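Ticket 696
Product: Trolavik zip pouch, gray check
Queue: Soft goods / returns and faults
Status: Open, waiting on supplier
Handled by: Pascal Rothe

Reported problem

Customer ordered the pouch to carry a charger and cable. Zipper stops short of the end and the lining catches in the teeth. Customer tried candle wax, no change. Return accepted under the standard terms. Replacement requested, same color.

Log

Entry 1. Order checked against the Brenness stock list. Pouch belongs to lot 259. There is one earlier complaint on that lot, closed as user damage without an inspection. I have reopened it and linked it here.

Entry 2. Pouch put out on the near table for inspection. Items for the fit check are on the table behind: game controller, power adapter, sponge, power bank, red cloth. The controller is not expected to fit and is only used as the oversize reference. The sponge goes in when we need to hold the pouch open at full width.

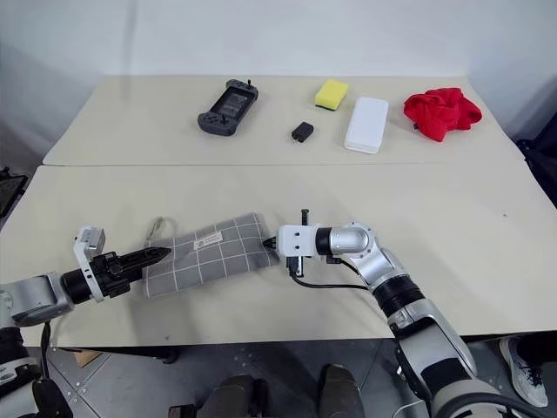
Pouch on the near table, loop strap at the upper left end, stitched label on the fabric.

Entry 3. Zipper run 8 times, empty. Stopped at the same point on every run. Slider swapped for one from the Mellis spares box. Same stop point, so the slider is ruled out. Original slider refitted.

Entry 4. Lining turned out. Seam allowance on one side is wider than the drawing allows and folds over toward the tape. Trimming would clear it but leaves a raw edge inside, and Brandes will not accept a trimmed lining as a repair. Not done.

Entry 5. Fit check with power adapter, then with power bank. Both go in. With the power bank the lining is pulled flat and the zipper closes. With the adapter alone it does not. This matches what the customer wrote and probably explains why the first complaint was closed: whoever tested it may have tested it full.

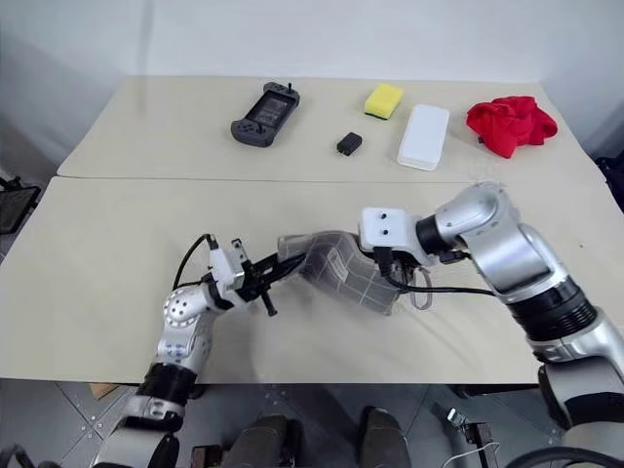

Last changed: 11 July 2023, P. Rothe

Entry 6. Fault classed as manufacturing, lining seam. Remaining 72 pieces of the lot put on hold. Do not ship from this lot, including as replacements. The October lot uses the revised drawing and is not affected as far as we know, but it has not been sampled.

Entry 7. Customer informed. Offered a refund or a wait for the next lot. Chose to wait.

To do
- Supplier to confirm seam width on the held lot
- Sample the next lot empty as well as full
- Correct the closing code on the linked complaint
- Add the empty zipper run to the inspection sheet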